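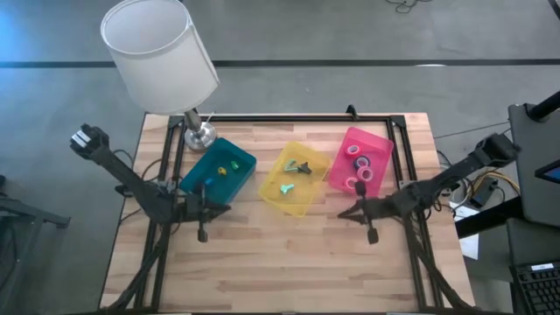 정리함 세 개를 올려둔 작업대. 왼쪽부터 청록, 노랑, 분홍.

플릴라흐(Flilach) 색깔 정리함 3종 세트, 다섯 달 사용 후기

저는 정리함을 사면 정리가 된다고 믿는 사람입니다. 서른 넘어서도 이 믿음을 못 버렸고, 그 결과 집에 정리함을 정리하는 정리함이 생겼습니다. 그런 제가 또 샀습니다. 플릴라흐에서 나온 플라스틱 정리함인데, 청록색, 노란색, 분홍색이 한 세트입니다. 협찬 아니고, 결제 문자를 보고 혼자 한숨 쉰 내돈내산입니다.

원래 쓰던 건 스키너(Skinner) 서랍형 부품함이었습니다. 칸이 121개라는 말에 홀려서 샀는데, 써보신 분은 아실 겁니다. 칸이 그만큼 있으면 물건이 어느 칸에 있는지 적어둔 종이가 필요하고, 그 종이를 넣어둘 칸은 또 어디인지 기억해야 합니다. 저는 결국 종이를 잃어버렸고, 부품함은 매번 처음 만나는 사이처럼 열어보는 가구가 됐습니다. 지금은 베란다에 있습니다. 아마 안에 건전지가 있을 텐데 확인할 용기는 없습니다.

그래서 이번에는 칸막이가 아예 없는 걸로 갔습니다. 뚜껑도 없고 서랍도 없고, 그냥 위가 뚫린 네모난 통입니다. 처음 상자를 열었을 때 솔직한 감상은 '통이네'였습니다. 이 감상은 다섯 달이 지난 지금도 유효합니다.

색깔 이야기부터

상품 페이지에서는 세 색이 '공간에 리듬을 준다'고 했습니다. 제 작업대는 연한 황갈색과 갈색 나무 조각을 이어 붙인 상판이고 바닥은 매끈한 회색이라, 리듬이라기보다는 어린이집 개원 첫날 같습니다. 특히 분홍이 셉니다. 화면에서 본 건 은은한 살구빛에 가까웠는데 실물은 아주 자신감 있는 분홍입니다. 옆에 흰 갓을 씌운 스탠드가 있는데, 그 점잖은 스탠드가 괜히 손님처럼 보입니다.

노란색만 반투명입니다. 상판 나뭇결이 벽 너머로 희미하게 비칩니다. 왜 셋 중 하나만 반투명인지는 설명서에 없습니다. 설명서라고 해봐야 접힌 종이 한 장이고, 여섯 개 언어로 '식품을 담지 마시오'라고 적혀 있습니다. 저는 여기에 귤을 담은 적이 한 번 있습니다. 맛은 귤맛이었습니다.

개인적으로는 반투명이 제일 쓸모 있습니다. 작업대에 앉은 채로 옆에서 봐도 뭐가 들었다는 기척은 느껴지거든요. 정확히 뭔지는 모릅니다. 그래도 비었는지 아닌지는 알 수 있고, 제 정리 수준에서는 그 정도면 고급 정보입니다.

뭘 넣고 쓰느냐

청록 통에는 작은 것들을 넣습니다. 노란 것, 초록 것, 파란 것이 하나씩 들어 있는데 여기서 이 제품의 첫 번째 문제가 나옵니다. 파란 조각이 안 보입니다. 청록색 바닥에 파란색 물건을 놓으면 당연히 이렇게 되는데, 저는 이걸 겪고 나서 알았습니다. 한번은 분명히 넣어둔 걸 못 찾아서 작업대 밑을 한참 기어다닌 끝에 통 바닥을 손으로 쓸어보고 찾았습니다. 같은 계열 색 물건은 다른 통에 넣으세요. 저는 아직 안 옮겼습니다.

노란 통에는 민트색 조각 두 개가 있습니다. 하나는 각진 모양이고 하나는 발이 세 갈래로 갈라진 모양입니다. 그 옆에 손잡이 꼭지처럼 생긴 거무스름한 것도 하나 있고요. 어디서 떨어져 나온 꼭지인지 모르는데, 이런 건 버리는 다음 날 제자리가 발견되는 법이라 보관 중입니다. 민트색은 노란 통 안에서 아주 잘 보입니다. 보색이니 뭐니 따질 것 없이 그냥 집을 때 손이 안 헤맵니다.

분홍 통은 테이프 담당입니다. 빨강, 남색, 분홍, 그리고 분홍인지 빨강인지 볼 때마다 의견이 바뀌는 것까지 네 롤이 들어 있습니다. 분홍 통에 분홍 테이프라니 청록 통에서 배운 게 없다고 하실 수 있는데, 테이프는 덩치가 있어서 괜찮습니다. 눕혀서 넣으면 네 롤이 들어가고도 한쪽 구석이 빕니다. 그 빈자리에 마스킹 테이프를 더 사서 채울 생각을 하고 있으니, 제가 왜 정리를 못하는지 다들 짐작하실 겁니다.

내구성과 만듦새

떨어뜨려 봤습니다. 실험 정신은 아니고 팔꿈치로 쳤습니다. 작업대 높이에서 바닥으로 두 번 떨어졌고 두 번 다 분홍이었습니다. 깨지지는 않았고, 모서리에 손톱으로 긁은 듯한 자국이 하나 생겼습니다. 그런데 테이프가 굴러가는 건 통이 막아주지 못합니다. 남색 테이프가 냉장고 밑까지 갔습니다.

윗테두리는 셋 다 매끈한데 노란 통만 한쪽 귀퉁이에 사출 자국이 조금 남아 있었습니다. 사포로 몇 번 문지르니 없어졌습니다. 고객센터에 문의할까 하다가, 통 하나 때문에 사진 찍고 주문번호 찾고 하는 제 모습이 그려져서 사포를 집었습니다.

제일 아쉬운 건 바닥입니다. 미끄럼 방지 처리가 없습니다. 나무 상판 위에서 조금만 밀어도 돌아갑니다. 저는 줄 맞춰 놓는 걸 둘째 주쯤 포기했습니다. 청록과 노랑은 비슷한 방향으로 비스듬하고 분홍은 반대로 기울어 있는데, 이 상태가 저희 집의 평형점인 것 같습니다. 바로잡아 놔도 저녁이면 이렇게 돌아와 있습니다. 각 맞추는 게 중요한 분은 고무발을 따로 붙이셔야 합니다. 철물점에서 여덟 개 한 묶음으로 파는데, 세 통에 네 개씩 붙이려면 한 묶음으로는 모자라고 두 묶음을 사면 남습니다. 남은 고무발은 어디에 보관하느냐, 네, 그래서 통이 하나 더 필요해집니다.

세척은 쉽습니다. 칸이 없으니 물로 헹구고 엎어두면 끝입니다. 테이프 끈끈이가 바닥에 붙었을 때는 주방세제로 안 지워져서 식용유를 묻혀 닦았습니다. 노란 통은 반투명이라 먼지가 앉으면 티가 나고, 분홍은 안 납니다. 분홍은 먼지보다 본인이 더 눈에 띕니다.

다른 제품과 비교하면

래른켄(Rarken) 철제 트레이도 잠깐 썼습니다. 튼튼하고 예쁘고 각이 딱 서 있습니다. 대신 테이프를 던져 넣을 때 나는 소리가 절대 집에서 낼 소리가 아닙니다. 밤에 작업하는 분께는 플라스틱을 권합니다. 페스트게이트(Pestgate) 접이식 천 바구니도 하나 있는데, 접이식이라는 이름답게 가만히 둬도 접힙니다. 지금은 안에 책을 한 권 세워서 버티게 해놨습니다. 책은 수납이 된 걸까요, 근무를 하는 걸까요.

이 둘과 비교하면 플릴라흐는 조용하고, 스스로 서 있습니다. 정리함에 바라는 게 그렇게까지 내려갈 줄은 몰랐지만 다른 걸 써본 뒤라 그런지 꽤 만족스럽습니다.

좋았던 점
위가 트여 있어서 넣기 편함. 꺼내기도 편함.
색으로 기억하게 됨. '테이프는 분홍'까지는 저도 외웠습니다.
노란 통이 반투명이라 비었는지 보임.
떨어져도 멀쩡함.

아쉬운 점
바닥이 미끄러워서 자꾸 돌아감.
청록 통에 파란 물건 넣으면 그날로 실종.
분홍이 상품 사진보다 훨씬 분홍.
낱개 판매를 안 함. 노랑만 셋 사고 싶은데 방법이 없습니다.

별점은 다섯 개 만점에 네 개 드립니다. 한 개는 고무발 값으로 뺐습니다. 물건 종류가 손에 꼽을 정도고 대충 던져 넣고 싶은 분께 맞습니다. 나사를 길이별로 나눠 담는 분이라면 베란다에 있는 제 스키너를 가져가셔도 됩니다. 건전지는 보시고 알려주세요.

9월 덧붙임: 플릴라흐에서 회색 세트가 나왔습니다. 제 바닥이랑 색이 비슷해서 떨어뜨리면 못 찾을 것 같은데 장바구니에는 넣어뒀습니다.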